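Lurine puts two grippers through a gear test

The robot shop at Lurine has spent the week finding out which gripper fingers handle small metal gears best, and it's been fun to follow! Each set gets 200 tries on the two-arm bench, with Oltix fingers up first.
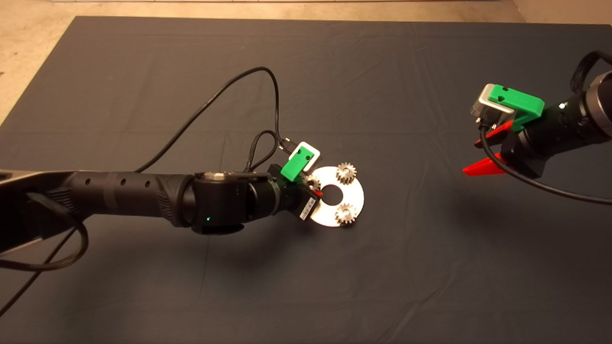
Ikonen would like to see the sensor mounts swapped between arms halfway through - otherwise, the team there argues, one side gets an edge. Lurine plans to do that in September, with 100 more tries per arm.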